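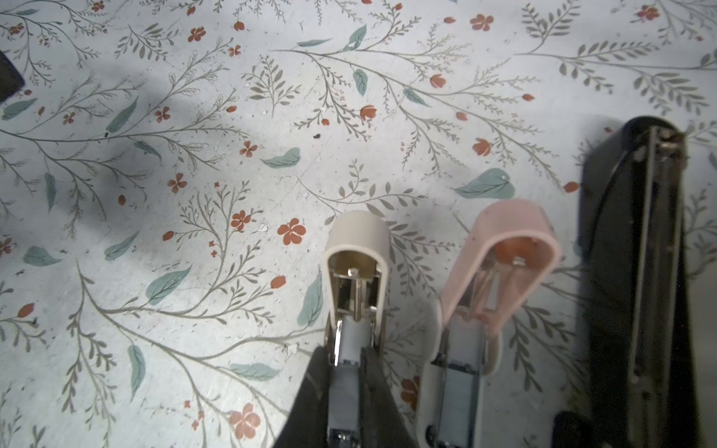

Figura 1. Grampeadores sobre superfície com estampa floral de ramos, folhas e pequenas flores.

Do ramo ao rapport: um estudo sobre a estampa botânica
Relatório de projeto – Oficina de Design de Superfície
Autora: Siiri Oksanen
17 de dezembro de 2025

1. Ponto de partida

Comecei este projeto com uma pergunta bem simples: por que certas estampas de flores parecem crescer sozinhas pelo tecido, enquanto outras mostram logo o quadradinho que se repete? Passei o semestre inteiro às voltas com isso e confesso que agora não consigo mais entrar numa loja de tecidos sem procurar a emenda do desenho (minha família já desistiu de me apressar).

O objetivo era criar uma coleção pequena, que batizei de Rusten, com estampas contínuas feitas a partir de plantas observadas ao vivo. A primeira se chama Kokkonen e a segunda, Starenen.

2. O que é o rapport

Rapport é o módulo que se repete para cobrir a superfície. No rapport alinhado, os módulos ficam lado a lado, como azulejos numa parede. No meio-salto, cada coluna desce metade da altura do módulo, e o olho demora muito mais para encontrar a repetição. Testei os dois com o mesmo desenho e a diferença me deixou boba! O motivo que parecia duro no alinhado ganhou balanço no meio-salto sem que eu mudasse um único traço.

3. Desenhos de observação

Em maio fiz os primeiros estudos a lápis, no jardim atrás do bloco de artes. Desenhei samambaias, capim e uma trepadeira que nunca consegui identificar. A orientação era não estilizar nada nessa fase, e foi difícil resistir. Depois passei os traços para nanquim com pincel fino, digitalizei tudo e montei um arquivo com os elementos separados: hastes, folhas, botões e flores abertas.

As hastes deram o maior trabalho. São elas que conduzem o olhar de um módulo ao outro, e qualquer curva parecida demais com a vizinha forma uma faixa diagonal quando o desenho se repete. Refiz as ramificações da Kokkonen 3 vezes até a faixa sumir.

4. Cor

Trabalhei com uma paleta curta, de fundo claro e verdes acinzentados, com um tom quente reservado para as flores. Na Starenen inverti a lógica e usei fundo escuro. Ficou dramática, linda na tela, e bem mais pesada no algodão. Aprendi que o tecido absorve a tinta de um jeito próprio e que a prova impressa manda mais do que o monitor. Da próxima vez peço a amostra muito antes.

5. Impressão e testes

Imprimi as duas estampas em sublimação sobre poliéster e em pigmento sobre algodão cru. O arquivo final foi preparado em 225 dpi, resolução que segurou bem as folhas mais estreitas. No algodão cru as linhas finas abriram um pouco, e eu gostei do resultado – ficou com cara de pano antigo, guardado em gaveta de avó.

Para avaliar a repetição, pendurei as amostras no corredor e pedi aos colegas que apontassem onde o módulo recomeçava. Na Kokkonen quase todos erraram, e comemorei cada erro! Na Starenen uma flor maior entregava o truque de longe.

6. Próximos passos

Quero redesenhar essa flor, dividindo seu peso entre botões menores, e experimentar o rapport espelhado. Também pretendo costurar uma toalha de mesa com a Kokkonen, porque estampa esticada na parede é uma coisa e estampa com dobra, vinco e prato em cima é outra. O tecido já está comprado.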